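Blog > Bench Notes > Grippers

Two Handheld Grippers, One Kitchen Table

I have spent most of May picking things up and putting them down again. My family has seen the spreadsheet and has stopped asking follow-up questions.

The background, for anyone who skipped the last post: I want a small arm to clear a table. To teach it, I need a lot of recordings of a person clearing a table with the same sort of gripper the arm will wear. So I've been comparing two handheld ones, the Dindano and the Bullis, both with a fisheye camera riding along, both run through the same Wada controller board so I can't blame the electronics when I prefer one of them.

My total so far is 2,663 recorded grasps. Of those, 297 went in the trash because I forgot to start the recording properly, or started it twice, or started it beautifully and then went to answer the door. I would like to blame the Wada board for this. It has one button.

The Dindano is the lighter of the two and feels like a good pair of salad tongs. You stop thinking about it after ten minutes. It closes quickly, it opens quickly, and it's great on anything small and stiff: pens, lids, the remote. Give it something fat and slick, though, and it gets shy. The fingers open just wide enough for a bottle if you come in dead straight, and I have never come in dead straight at anything in my life.

The Bullis opens wider and has softer pads, and it weighs what a bag of sugar weighs by the end of the bag. Its trigger has a long mushy stretch in the middle where you aren't sure whether you've told it to do anything. My wrist has opinions about the Bullis that I won't print. But it holds a bottle like it means it.

Bottles are what the whole comparison came down to. Cans are easy, or easy enough, even on their sides. Boxes are easy. A squeeze bottle is round, shiny, squashy in the middle and hard at both ends, and whoever designed it was thinking about lunch.

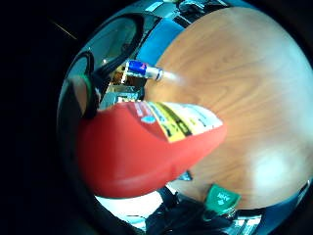 Big red bottle at close range, with a slim can lying farther back on the table.

That view brings me to the camera, which I had been treating as an afterthought. I have two lenses, the one that came with the kit and a wider one from Storer that I bought late at night. The wide one bends everything. My perfectly ordinary table looks like it's been wrapped around a barrel. What you get for that is context: with a large object right up against you, there's still table, and clutter, and the next thing to grab, all in the same shot. With the kit lens, a big bottle at that distance is a red wall and nothing else.

What you pay is detail. Label text goes to mush up close, and glare off the table finish burns out whole patches. I don't need the arm to read labels. I do need it to know where the table is, and a big white blob of reflection doesn't help. I turned off the overhead light and things improved. I turned off the lamp too and things got worse, so the lamp is back on. Science.

I ran 159 bottle grasps on each gripper with the wide lens, same objects, same table, same mess. I'm not going to post success rates, partly because I was the one doing the grasping and I got better at it as I went, which flatters whichever gripper went second. That was the Bullis. I knew about this problem before I started and did it anyway.

Going by feel, then: Dindano for everything small, Bullis for everything round, Storer lens on both. If I could only keep one it would be the Bullis, with complaints. I'd swap its trigger for the Dindano's tomorrow if the mounts matched. They don't match. They miss by the thickness of a fingernail, and I've been looking at a file and a vise and thinking bad thoughts.

The other thing I'd change is the cable. Both kits route it along the inside of the wrist, where it catches on every chair in the house. I've taped mine over the top of the hand and down the sleeve. It looks terrible and works fine.

Next up is another 2,000 grasps with the Bullis, on more than one table this time, and then I'll finally bolt the thing to the arm and see what it learned from me. I expect it will be very good at knocking over cans.

Contact | Copyright Bench Notes, all rights reserved | Back to top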